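Minutes of the residents' kitchen meeting, Stornham House
October, 7:00 p.m., in the shared kitchen on floor 3

Present: residents of rooms 301 to 309, except 304 and 308. The resident of 306 arrived at 7:20. The minutes were taken by room 302.

1. Minutes of the last meeting
Accepted with one correction. The freezer was defrosted by room 305, not by room 303.

2. Kitchen money
The balance is $2,064. From this we must pay $1,408 to Pichon for the new refrigerator, which was ordered last month. Room 307 asked if the old refrigerator can be sold. Pichon takes it away for free on delivery, so it was agreed to let them do it.

3. Dishes in the sink
Long discussion. Room 301 wants that dishes are washed the same evening. Room 309 works at night and cannot promise this. Agreed: dishes must be out of the sink by 10:00 a.m. the next day. Pots that need to soak can stand on the left side of the sink, with a name on a piece of tape.

4. Countertop and cloths
The cleaning company, Flokenach, wrote to us that their staff do not move private things when they wipe the counters. If something lies there, they clean only the free part. Room 305 reported that cloths are often left lying in a heap on the marble-patterned top and nobody knows if they are for hands, dishes or the floor.
Agreed:
- cloths are hung on the rail by the window after use
- one color for each job, the list will be on the cupboard door
- all kitchen cloths are washed together every week, rooms take turns, starting with 301
Room 303 offered to buy a pack of 100 paper towels for the floor - accepted.

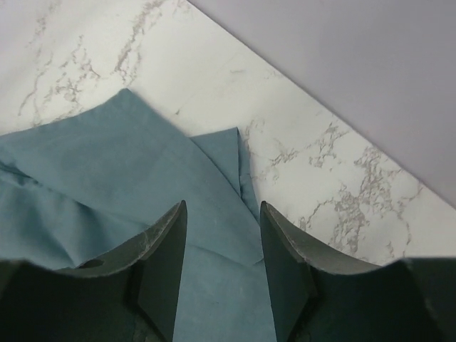

Item 4: teal-blue cloth on the countertop.

5. Oven
The Bronik oven still does not keep the temperature. Room 302 will write to the house office again and ask for a repair date.

6. Other
Room 306 is missing a bread knife with a black handle. Please look in your drawers.
The window must be closed at night.

Next meeting: in November, same time, same place. The meeting ended at 8:10 p.m.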